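We use cookies to remember your settings and to see which pages get read. By staying on this site you agree to our use of cookies. Accept | Manage settings

FOR IMMEDIATE RELEASE

Unent Opens Its Free Mountain Snow Report for the Winter

Gallagher – I've been writing snow forecasts for this valley long enough to know that a press release about one is a slightly silly thing, but my friends at the radio station keep telling me they need something on paper, so here we go! Starting this Saturday, the Unent snow report is open to everybody, free, every morning at 5:30. You don't need a login and you don't need an app. You go to the page and you read it (preferably with coffee).

If you've followed the old Unent email, you already know how I work. I get up far too early, look at the overnight model runs, check the snow stakes, and write down what I think will fall and where. Some mornings that takes me twenty minutes. Other mornings the models are fighting with each other and I'm still grumbling at the screen when the first lift line forms. The email went out to 953 people last winter, which is a lot of folks to disappoint when a storm slides south!

The big change this year is that the report covers two areas. Dridik Pass has always been the heart of it, and now I'm adding the Plamomero side, over the ridge to the east. People have been asking me for that one for ages, and I kept putting it off because I didn't have decent measurements over there. Plamomero sits in the shadow of the main ridge, so a storm coming in from the west can bury Dridik and leave the other side with a dusting. Then along comes a slow, wet low from the southeast and it all flips around. I love those storms – they make me look foolish more than any other kind, but I love them.

We now have a snow stake and a thermometer on each side, and I'll post the readings from both at the top of every report. The Dridik stake is up near the pass itself. The Plamomero one is lower, in a clearing that's pretty well sheltered from the wind, so please don't compare the two depths straight across and then write to me about it. I'll explain the difference on the page, and I'm sure I'll end up explaining it again in January.
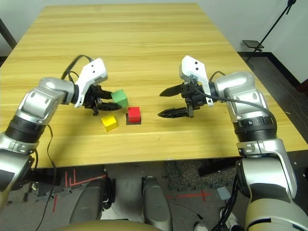 Will the report tell you whether the backcountry is safe? It's a weather and snowfall report only, so you'll still need to read the regional avalanche forecast before you head out past the ropes.

I want to say a bit more about the forecasts themselves. For each area I'll give a low number, a high number, and the number I'd bet my lunch on. A forecast of 22 inches looks wonderful in a headline, and I've written one or two of those in my time, but you deserve to see it sitting next to the low end. Wind gets its own line. So does the rain and snow line, which matters a whole lot on the road up from Gallagher, where the last few miles can go from wet pavement to a real mess in a couple of turns.

There's also an afternoon update at 3:00 on storm days. On quiet days there won't be one, and if we get stuck under a ridge for two weeks, as we did last February, the reports are going to be short. I refuse to invent excitement about high clouds. I may talk about inversions, though, and anybody who remembers last winter's gray soup down in the valley knows I can go on about those for quite a while.

Past reports will stay up on the page, busts included. The archive goes back to the winter of 2000, when I was writing these for a handful of ski patrol pals, and the early ones are pretty rough reading. The tables from those first years list snowfall only at Dridik, with no temperatures, and a few weeks are missing where I was home sick or out skiing. I'll fill in what I can from my notebooks as the season goes along.

If you run a lodge, a plow route, a school bus or a newsroom in the area, you're welcome to quote the report on the air or in print. Please say it comes from Unent and give the time it was written, since a morning forecast can look mighty stale by supper. Questions and snow readings from your own backyard are welcome through the contact form on the Unent page. I read all of them, though on a powder morning I may not get to yours until after dark.

###

Get the snow report in your inbox! Enter your email address to sign up for the Unent newsletter. You can unsubscribe at any time.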